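Handgreifer für Datenaufnahme einkaufen: so planen Sie das Budget

Diese Anleitung schreibe ich für kleine Gruppen, die zum ersten Mal Handgreifer bestellen. Ich habe bei uns in Lultitz die Planung gemacht und dabei einige Positionen vergessen, die später Geld gekostet haben.

Schritt 1: Aufgaben festlegen. Schreiben Sie zuerst auf, welche Gegenstände gegriffen werden sollen. Für Stoff, zum Beispiel Mützen oder Handtücher, braucht man weiche Fingerauflagen mit guter Reibung. Für Geschirr ist die Öffnungsweite wichtiger.

Schritt 2: Stückpreis und Zubehör trennen. Unser Angebot nannte 2620 Euro pro Greifer. Dazu kamen 295 Euro für die Kopfhalterung mit Kamera und 87 Euro für ein Paar Ersatzpolster. Verlangen Sie vom Händler jede Position einzeln - auch die Kabel.

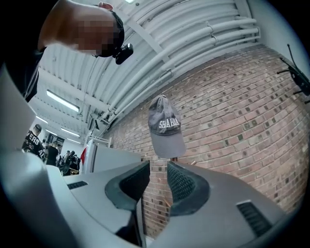

Schritt 3: Verschleiß einrechnen. Die Polster nutzen sich schneller ab als das Gehäuse. Ich plane pro Greifer zwei Paar im Jahr, bei rauen Oberflächen drei.

Schritt 4: Speicher und Versand. Hugo Escobar hat für uns die Datenmenge ausgerechnet, danach haben wir eine größere Festplatte genommen. Der Versand mit Versicherung kostete 215 Euro.

Schritt 5: Termin. Wer das Geld noch im laufenden Jahr ausgeben muss, soll nicht erst im Dezember bestellen. Fragen Sie nach der Lieferzeit schriftlich und notieren Sie das Datum der Antwort.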